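卓上の鉢は何を受けているか
小物の仮置きを寸法、形状、色から見直す

特集・家の中の小さな面積 第二回
文=編集部

食卓や作業机の上には、収納家具の図面に現れない物がある。使いかけの筆記具、箱から出した文具、子どもの玩具、台所から運ばれてきた果物。どれも本来の置き場を持っているか、少なくとも持っているはずの物で、机の上にある時間は仮の時間とされている。ところが仮の時間は長い。朝に置かれた物が夜にもあり、翌朝の食事はそれを端へ寄せてから始まる。

住宅の収納を論じるとき、容量は体積で計られることが多い。押入れ何段分、引き出し何杯分という数え方である。一方、机の上の問題は面積と手順の問題で、体積はほとんど関係しない。小物をすべて集めても片手鍋に収まる程度の量が、天板の作業域を半分ふさぐことがある。原因は物の量よりも配置のばらつきにある。

本稿では、机の上に鉢をひとつ置き、仮置きの受け皿とする方法を取り上げる。新しい方法ではない。玄関の鍵皿、洗面所の小皿、裁縫箱の蓋など、同じ働きをする器は昔からどの家にもある。ただし、器の寸法、置く位置、入れてよい物の条件を検討した資料は少ない。編集部では、郊外の住宅地ミルビー(Millby)で暮らす27世帯から机の使い方について書面で回答を得たほか、器と天板の条件を変えて編集部内で試用を重ねた。以下はその整理である。

一 仮置きの三つの状態

机の上の小物は、状態によって分けておくと扱いやすい。

ひとつは使用中の物である。いま書いている人の筆記具、いま切っている紙のそばの鋏がこれにあたる。使用中の物は手の届く範囲に散っているのが正しく、器に入れると作業が遅くなる。

次に待機中の物がある。今日のうちにもう一度使う、あるいは誰かが取りに来ることが分かっている物で、元の場所に戻すと往復の手間が増える。鉢が受けるのは主としてこの状態の物である。

残りは滞留している物で、使う予定がなく、戻す人も決まっていない。回答のあった世帯で「机の上が片付かない」と書いた家の多くは、滞留している物を待機中とみなしていた。書面には「そのうち使うと思って」という記述が繰り返し出てくる。待機と滞留を分ける基準は単純で、次に手に取る時刻を言えるかどうかである。言えない物は滞留として扱い、鉢には入れない。

鉢は待機中の物にとって便利な場所だが、滞留している物にとっても居心地がよい。鉢を置いて最初の一週間は天板が広くなり、その後は鉢の中が詰まって、入りきらない物が周囲に並び始める。この経過は大半の世帯に共通していた。鉢の導入だけで終えると、机の上に物の山がひとつ増える結果になる。

二 口径と深さ

試用した器のうち、最も扱いやすかったのは口径200ミリの浅鉢だった。キッチン用品を扱うウェマー(Wemar)の無釉の鉢で、底に向かってわずかにすぼまり、縁がやや開いている。製菓の材料を計るための器として売られているが、艶のない表面は指がかかりやすく、片手で縁をつまんで天板の上を動かせる。

口径がこれより小さいと、文具の長さに負ける。筆記具やステープラーの類は細長く、小さな器の中では必ず立ち上がる。立ち上がった物は縁に寄りかかり、上端が外へ出る。器の重心は寄りかかった側へずれ、軽い器であれば縁に触れただけで傾く。口径が大きければ長い物も底に寝るが、今度は器が天板の面積を取りすぎる。

細長い物が縁から出ること自体は欠点とは言えない。むしろ取り出しやすい。待機中の物は短い間隔で出し入れされるため、つかむ部分が外に出ているほうが都合がよい。問題になるのは出ている方向で、通路や人の座る側に向けて突き出していると袖に引っかかる。長い物は奥へ向けて立てかける。規則として書くほどのことではないが、この一点を決めただけで器を倒す回数は目に見えて減った。

深さについては、指の第二関節が隠れない程度を上限とした。深い器では小さな物が底に沈み、上の物をよけなければ届かない。よけた物は天板に出され、そのまま戻らないことが多い。輪ゴム、クリップ、つまみ類などの小さな部品は深い器と相性が悪く、どうしても入れるなら蓋付きの小箱にまとめてからにする。

縁の形も効く。縁が内側に巻いた器は物が飛び出しにくいが、底の角に埃がたまる。外に開いた縁は掃除しやすく、布で一周ぬぐえば済む。編集部では外開きを採った。

重さは意見が分かれた。重い器は安定し、長い物を立てかけても動かない。ただし天板を拭くたびに両手で持ち上げることになり、拭き掃除そのものが省かれがちになる。軽い器は逆である。空の状態で片手で持てることを条件にし、その範囲で重いほうを選ぶという折衷に落ち着いた。

三 転がる物、座る物

小物を形で分けると、天板の上でのふるまいが読める。

円筒の物は転がる。代表は筆記具で、軸に面取りのないマーカーは、天板がわずかに傾いているだけで動き出す。机の脚の下に敷物の端がかかっている、床がもともと水平でないといった条件は珍しくない。キャップにクリップが付いていれば止まるが、太軸のマーカーにはクリップのない製品が多い。置くときは天板の長手方向と平行にし、落ちて困る縁に対して軸の側面を向けない。手前の縁に平行に置いたマーカーは、手前へ転がれば床に落ちる。平行に置くなら奥側、手前に置くなら縁に直角というのが原則になる。守られにくい原則でもある。手に取りやすい向きと落ちにくい向きが一致しないからで、使用中の短い時間に限っては前者が優先される。

球に近い物は向きを選ばず転がる。果物がこれに含まれる。ライムやレモンは両端がややとがっているため、球よりは止まりやすく、転がっても弧を描いて戻ってくることがある。とはいえ机の奥の縁に寄せて置けば、背後に壁がない限り落下の可能性は残る。壁に接した机であれば奥の縁はかえって安全な場所で、果物や玩具が自然に集まる。

底の平らな物は動かない。つまみ類、判子の台、調味料の蓋などは、広い側を下にすれば安定する。上に細い部分があり下が広がった形は、指で上をつまめるので取り回しもよい。半面、動かないということは目に留まりにくいということでもあり、滞留しやすい。机の上に長くある物を調べると、底の平らな小さな物の割合が高い。

くさび形の物は中間である。切り分けたケーキやチーズを模した玩具がその典型で、底面は平らだが平面形が三角なので、先端を引っかけると回る。食玩や、ままごとの食材は先端がとがって作られていることは少なく、安全上の問題はまずない。ただ、鉢に入れると三角の先が底の曲面に合わず、周囲に使えない隙間ができる。くさび形は外に置いたほうがよい。

鳥や動物をかたどった玩具は、底が平らでも上が重いことがある。風呂用のアヒルは水に浮かべる前提で作られており、天板の上でどう座るかは製品によってまちまちである。倒れても転がり続けることはなく、音も小さい。机の上の玩具としては扱いやすい部類に入る。

こうして並べると、鉢に入れるべき物は転がる物と散る物であり、座る物は必ずしも入れなくてよいことが分かる。鉢の容量が足りないときは、まず座る物から外へ出す。座る物を外へ出した時点で、それが本当に待機中なのかをあらためて確かめる。戻す先がある物は、この段階で戻る。

四 天板の色と見つけやすさ

白い天板は物がよく見える。書面の回答でも、白い机を使う世帯は「探し物をすることが少ない」と答える傾向があった。ただし例外があり、白い物、淡い灰色の物、透明な物は見失いやすい。白軸のマーカーはその典型で、黒いキャップや黒いペン先が付いていなければ、斜めから見たときに天板に溶け込む。

木目の濃い天板では逆のことが起こる。茶や黒の小物が沈み、白い物が浮く。どちらの天板が優れているという話ではなく、家にある小物の色の分布と天板の色をずらしておくことが要点になる。小物の色を買い替えで揃えるのは費用がかかる。天板の色を変えるのはもっとかかる。現実的な手段は、見失いやすい色の物だけを器に入れることである。白い天板なら淡色の物を、濃い天板なら暗色の物を鉢に回し、残りは外に置いても見つかる。

このとき器の色も問題になる。白い天板に白い鉢を置くと器の縁が読みにくく、手を当てて動かしてしまう。淡い灰色や生成りのように、天板から半段だけ離れた色がよい。濃い色の器は目立ちすぎて、机の中心が器になる。食事の時間にも視線が集まるため、食卓と兼用の机では避ける家が多かった。

色の強い小物は、目印としてそのまま使える。赤い玩具がひとつあれば、「赤いのの隣」という言い方で場所を伝えられる。言葉で位置を伝える場面は意外に多い。別の部屋にいる家族に取ってきてもらう、電話で置き場所を教えるといったときに、目印のない机では説明が長くなる。書面の中にも、玩具を片付けずに残している理由としてこの点を挙げた世帯があった。

壁も見え方に関わる。白い天板の奥に白い壁やパネルがあると、天板の奥の縁が分かりにくい。目地や巾木の線が入っていれば距離の手がかりになるが、全面が均一な白の場合、奥へ押しやった物がどこで止まるのか読めなくなる。照明の向きによっては片側の壁だけが灰色に沈み、そちら側に置いた淡色の物はさらに見えにくい。明るい側に淡い物、暗い側に色の強い物という配分は、覚えておいて損がない。

五 試用の手順

試用は編集部の一室で、白い天板の机を使って行った。天板は家具メーカーのコワルチク(Kowalczyk)のもので、艶を抑えた仕上げである。艶のある天板では照明が映り込み、淡色の小物の判別がさらに難しくなるため、条件を軽いほうに揃えた。

手順は次のとおりである。まず机の上を空にし、天板を乾いた布で拭く。次に鉢を奥の中央に置く。右利きの使用者が多ければやや左、左利きが多ければやや右に寄せる。鉢を手の近くに置くと書き物の邪魔になり、腕を振ったときに縁に当たる。奥に置くと出し入れに腕を伸ばすことになるが、そのひと手間が滞留している物の流入を減らす。近すぎる器には何でも入る。

続いて、ふだん机に出ている物をいったん全部戻す。家族のそれぞれが置いたとおりに戻すことが大切で、この段階では整えない。整えた状態から始めると、どの物が鉢に入るべきだったのかが分からなくなる。戻し終えたら、先に述べた三つの状態に分け、待機中の物のうち転がる物と見失いやすい物を鉢に移す。残りはその位置に置いたままにする。

ここまでで最初の回は終わりになる。滞留している物をその場で処分したくなるが、処分は別の日に回す。分類と処分を同じ日に行うと、判断に疲れた後半の物がすべて「とりあえず鉢へ」となりやすい。
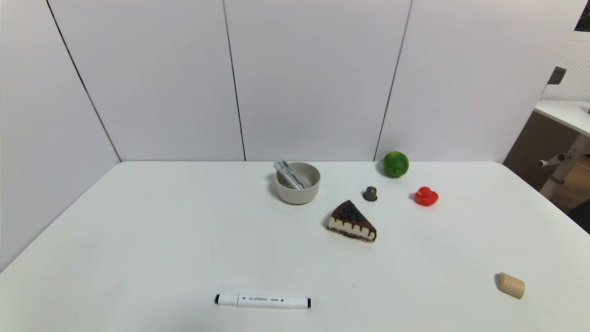

白い天板の上の鉢とライム、赤いアヒル、ケーキの玩具、マーカー。

分類の途中で机の上に残る物を見ると、前節までの性質がそのまま位置に現れる。淡い灰色の細長い物は鉢に斜めに入り、上端が縁から出ている。ステープラーに似た大きさと形の物で、白い天板の上に直接置けば見失いやすい色である。鉢に入れる物としては順当といえる。

ライムは奥の縁にある。転がる物を鉢に移すという原則に従えば、果物も鉢に入ることになる。しかし文具と食品を同じ器に入れるのは衛生の面で勧められない。インクや金属粉が皮に付き、果物の水気が文具に移る。ライムのように皮をすりおろして使う果物ではなおさらである。果物は台所へ戻すか、専用の小皿を別に置く。鉢と小皿が並ぶと面積を取るので、机で使う予定がないなら台所へ戻すのが早い。

暗い灰色の小さな物は、上が細く下が広い。つまみのような形で、白い天板の上では十分に目立つ。鉢に入れると底に沈む大きさなので、外でよい。隣の赤いアヒルも色の点では鉢を必要としない。

ケーキの玩具は天板の中ほどにあり、面積の使い方としては最も影響が大きい。上にブルーベリーの載ったチョコレートの一切れで、くさび形の先が斜め手前を向いている。作業をするなら真っ先によける物である。よける先を鉢にすると三角の先が曲面に合わず、立てかけた細長い物ともぶつかる。奥の縁に沿わせ、先端を壁側に向けて置くほうが収まる。

手前にはマーカーがある。白い軸で、両端が黒い。使用中であればこの位置でよく、待機中であれば鉢へ移す。手前の縁に近い円筒の物は、机の上で最も早く床に落ちる候補になる。

六 時間を区切る

鉢の中身は放っておくと入れ替わらなくなる。そこで時間の区切りを設ける。編集部で試したのは、一日の終わりに鉢を空にする方法と、週に一度空にする方法である。

毎日空にする方法は確実だが、続かない。疲れている時間帯に判断を求めるためで、回答のあった世帯でも毎日の片付けを続けている家はわずかだった。週に一度の方法は続くが、途中で鉢があふれる。折り合いをつけるために、鉢の中身に上限を決める。上限は12点とした。数えるのが面倒であれば、縁より上に出る物は長い物だけ、という見た目の規則で代用できる。短い物が縁より上に積み上がったら、その日は空にする。

空にする作業は立ったまま行う。座ると作業が始まってしまい、出てきた筆記具で何かを書き始める。盆をひとつ用意し、鉢の中身をあけて、戻す部屋ごとに寄せる。盆を持って家の中を一周すれば終わる。時間を20分と決めておき、超えた分は鉢に戻してよい。戻した物が翌週も残っていたら、それは滞留とみなす。

滞留と判定した物には、机から離れた別の箱を用意する。この箱は机の上に置かない。書棚の下段や廊下の棚など、通りがかりに目に入る程度の場所がよい。箱の中身は季節の変わり目に見直す。夏物を出す6月は、引き出しを開ける用事が多く、ついでに小物の戻し先を作りやすい時期である。

七 共有の机での運用

家族や同居人が共有する机では、誰の物かという区別が加わる。個人ごとに器を分ける方法は分かりやすい反面、器の数が増えて天板を圧迫する。集合住宅ケクコム(Kekcombe)の共用作業室では、以前は利用者ごとに小さな籠を並べていたが、現在は大きめの鉢をひとつだけ置いている。籠を並べていたころは、中身が入ったまま使われない籠が場所を取り、新しい利用者の籠を置けなくなっていたという。

鉢をひとつにした後の規則は短い。食品を入れない、刃物を入れない、名前のない物は週末に忘れ物棚へ移す。刃物については、キャップの有無を問わず一律に除外している。キャップ付きなら可とすると、外れたキャップが底に残り、刃の側だけが出入りするようになるためである。

家庭でも刃物の除外はそのまま使える。加えて、子どものいる家では、磁石とボタン電池を除外の対象に含めるべきである。浅い鉢は子どもの手が届き、中が見え、色のある物が混じっている。見えやすさは大人にとっての利点であり、同時に幼児にとっての誘因にもなる。玩具を外に置き、文具を鉢に入れるという配分は、この点でも都合がよい。手を伸ばした子どもがまず触れるのが玩具になる。

共有の机では、使いかけの作業をどう残すかも決めておきたい。紙とマーカーを広げたまま席を立つ人と、戻ってくるまでに別の用で机を使いたい人が必ず出る。紙は重ねて端へ、筆記具は鉢へ、と順序を決めておけば、後から来た人が前の人の物を動かしてもよいことになる。動かしてよい物と動かしてはいけない物の区別が曖昧な机は、結局だれも片付けない。

八 器と天板の手入れ

無釉の器は汚れを吸う。インクの染みは水だけでは落ちにくく、漂白も勧められない。底に薄い布か紙を敷いておけば、染みは紙で止まる。紙は白より薄い色の付いたものがよい。クリップや画鋲の色が浮いて見え、空にするときの取り残しが減る。

樹脂の器は拭けば落ちるが、静電気で埃を集める。乾いた布で強くこすると悪化するので、固く絞った布を使う。金属の器は音が難点で、ステープラーを入れるたびに響く。夜に机を使う家には向かない。

天板のほうは、鉢の底がこすれる位置に輪の跡が出ることがある。底に薄いフェルトを貼れば防げる。貼る前に底の水分を十分に乾かすこと、端を底より小さく切ることの二点を守れば、剥がれはほとんど起こらない。フェルトを貼った器は滑りがよくなるため、今度は軽く押しただけで動く。長い物を立てかけることの多い家では、フェルトよりも薄いゴムの滑り止めが適している。

マーカーの跡は、油性か水性かで対処が異なる。水性は湿らせた布で拭く。油性は天板の材質によって使える溶剤が変わるため、目立たない隅で試してからにする。白い天板では、拭き取った後に残る薄い色むらのほうが元の線より気になることもある。小さな点であれば、手を出さないという選択もある。

試用に使った机は、その後も編集部で打ち合わせに使っている。鉢は奥のほぼ中央に置き、底には薄い水色の紙を敷いた。果物は台所の棚へ移し、文具の上限は先に書いた数のまま変えていない。次回は、鉢では受けられない紙類、とくに封筒と領収書の仮置きを扱う。

(2023年4月20日 編集部)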